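How a Robot Hand Gets Its Checkup
by Virgil Bratu
2018-10-01

Search this site Search Go

A robot arm never gets a stomachache the night before a test, but it does wear out. Its joints go stiff, its screws work themselves free, and its fingers start pinching crooked. So before it gets to play with dice, somebody has to look after its hand.
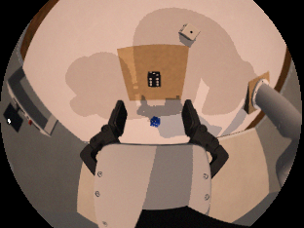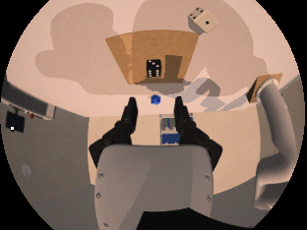
Two black fingers, wide open, with a blue bit of something waiting between them.

The hand is called a gripper. It has fewer fingers than you do and never has to wash them before dinner, which seems unfair. Each finger hangs on a set of small bars joined by pivots. A pivot is a pin that a bar can swing around, like the pin in the middle of a pair of scissors. Inside the housing, which is the hand's hard outer shell, a motor pushes the bars. The bars push the fingers. The fingers close on the dice, or on the air next to the dice if nobody did the checkup.

At the Trirnosach workshop, the checkup belongs to Laurențiu Sârbu. He has done 457 of them, and he will tell you so before you have your coat off.

He starts by switching the arm off. Then he waits. An arm with power in it can move when you don't expect it, and it will not say excuse me.

Next come the screws. They sit in little holes so they don't catch on things. Laurențiu tries each one with a screwdriver. He does not twist with all his might, because a screw that is too tight can crack the shell, and then he has a bigger job and a worse mood.

After that he wiggles the fingers. A good finger swings smoothly and doesn't rattle. If it rattles, a pin is worn and gets replaced. The old pins go in a jam jar labeled FIKITZ. I asked what Fikitz meant. He said it was the name of the jar.

We use cookies to make this page work better. OK Learn more

Then the power goes back on and the hand has to open and close 400 times. This is exactly as exciting as it sounds. Laurențiu eats a sandwich.

Last is the dice test. The hand must pick up a die and set it down in the right place, 10 times in a row. Eight is not good enough — Laurențiu is strict about this. Dice make good test pieces, being small, hard to hold by the corners, and easy to find under the couch cushions at home.

If the hand drops one, he goes back to the screws and starts over. The next checkup is in November, and he has already picked out the sandwich.

8 comments Share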